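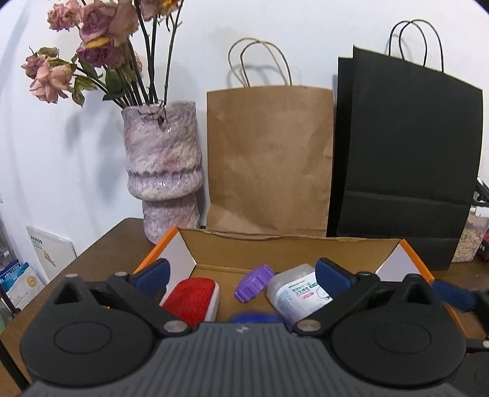 I used to keep a big bin for odds and ends, and it was where small stuff went to die. Now I use plain old shipping boxes, the shallow kind, and I park one right on the table where the mess happens. Caps, little plastic containers, whatever's rolling around – it all goes in the box, and on Friday night I sort it. Takes me 15 minutes, tops!

A few things I've picked up along the way:

- **Leave the flaps up at first.** They make the box taller, so you can toss things in from your chair. Once it's a keeper, fold them down inside and the sides get a lot stiffer.
- **Cleaning things get their own corner.** Sponges and brushes have to be bone dry before they go in with anything else (I learned this with a soggy one from Skuketa, and the cardboard never recovered).
- **Stray caps wait 10 days.** If the bottle hasn't turned up by then, out they go.
- **Turn labels up.** You'll stop buying a second jar of the same cream.

Paper bags are my other weakness. I keep the ones with good handles, kraft or black, standing against the wall behind the table. One is for giveaways and one is for things that have to go back to people. My neighbor Eifion Prydderch irons his flat (low heat, no steam) and they look brand new, but I can live with a few creases.

And if you've got dried roses in a vase on the same table, put them at the back. Mine are from October and they shed if you so much as look at them. A quick blast from a hair dryer on the cool setting gets the dust off, held well away, and a spritz of cheap hairspray helps the petals hang on. Do it outside if you can – the smell sticks around for hours.

Next on my list is the drawer under the phone. Wish me luck!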